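Kenik (island)

Kenik is a raised coral island in the Mfinanga group. It is the second largest of the nine inhabited islands in the group, after Zilon, and had a population of 2,227 at the last count. The administrative centre is Fludeo, on the sheltered western shore.

Etymology

The origin of the name is disputed. The explanation most often given on the island derives it from keni, "to haul", and the locative ending -ik, giving "hauling place", a reference to the western beach where canoes were drawn up over the reef flat. A second account treats Kenik as the name of a founding ancestor who was put ashore there after a quarrel over the division of a catch. The linguist Wiremu Nepia favours the first derivation, noting that the ending -ik occurs in several other place names in the group but in no recorded personal name. Early charts give the spellings Quenic and Kenneck. The present form was adopted when the local orthography was standardised.

Geography

The island consists of an uplifted limestone plateau surrounded by a narrow coastal terrace. The highest point is 54 metres above sea level. There are no permanent streams. Rainwater drains through the limestone to a thin freshwater lens, which is tapped by wells on the terrace and becomes brackish in long dry periods. The fringing reef is widest in the west, where a natural gap allows small vessels to reach the jetty at Fludeo. The eastern coast is cliffed and has no landing.

The wet season begins in December. Cyclones are infrequent, but storm surge has twice forced the relocation of houses from the southern terrace to the plateau.

History

Oral tradition holds that Kenik was settled from Zilon in two voyages, and land titles are still classed according to the voyage from which the holding family claims descent. The two divisions maintained separate meeting grounds until the colonial administration merged them for tax purposes. Copra was the principal export for most of the twentieth century. The trade declined after the regular shipping service was withdrawn, and the former drying sheds at Fludeo are now used for storage.

Economy and households

Most households combine fishing and gardening with wages or remittances. Taro is grown in pits dug to the level of the freshwater lens, and breadfruit and pandanus are grown on the plateau. Electricity is supplied by a solar array with diesel backup. Domestic appliances are imported through Zilon.
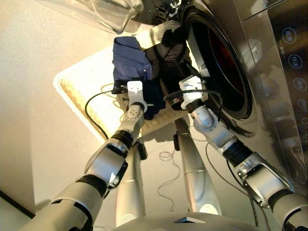 Laundry held up near the door of a front-loading washing machine.

Household water use is metered in Fludeo only. Outlying settlements depend on roof catchment, and each dwelling is required to have a covered tank. Laundry was formerly done at the communal wells, a practice discontinued when the wells were reserved for drinking water.

Dress and textiles

Plaited pandanus was the customary material for clothing and sleeping mats. Woven cotton reached the island through traders and replaced pandanus for everyday wear within a generation.

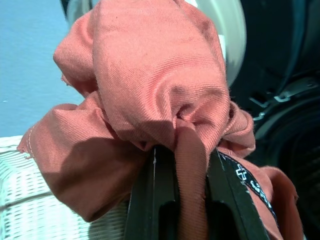 Fine mats are still made for weddings and funerals, and are exchanged between the two land divisions in fixed proportions. A full funeral presentation formerly required 100 mats, although smaller numbers are now accepted. Mats are stored rolled and are not cut or sold.

Administration

Kenik elects two members to the Mfinanga assembly. Local matters are handled by an island council, on which both land divisions are equally represented. The council's current boundaries took effect on 05/10/2021, when the uninhabited islets to the north were transferred from Zilon.

See also
Zilon
Mfinanga group
Raised coral islands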